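Usuga Hard Wax Oil, One Can, Two Coats

By Sheyla Arboleda
4 comments | 17 shares

Usuga sells this oil as a one-product finish for indoor wood. I used the satin version on bare softwood boards sanded to 120 grit, with a scrap from the same stock kept for stain tests.

The oil is thin and needs a full stir, as the matting agent settles hard on the bottom. A white pad spreads it better than a brush. Working time before it grabs is 10 minutes, so finish one section and wipe it before starting the next. Excess left in the seams dries tacky and has to be scraped out.
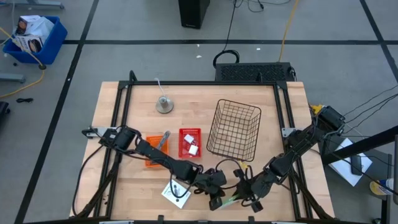

The second coat uses far less oil than the first. Raised grain was light and came down with one pass of a fine pad. Smell is moderate and gone by the next morning with a window open.

On the scrap, coffee and cooking oil wiped off after an hour with no mark. Red wine left a faint ring. Hot mugs did nothing – a pan straight off the stove left a dull spot that a little fresh oil fixed.

Compared with Lerammont floor oil, Usuga is less yellow and slower to harden. The lid is poor. Mine skinned over in storage, and I now decant leftovers into a smaller jar.

Good finish, bad can. I would buy it again for tables and shelves, but would stay with Lerammont for floors.

Recent reviews
Lurnlow 1000 sanding pads
Hundovside folding sawhorses
Lerammont floor oil, clear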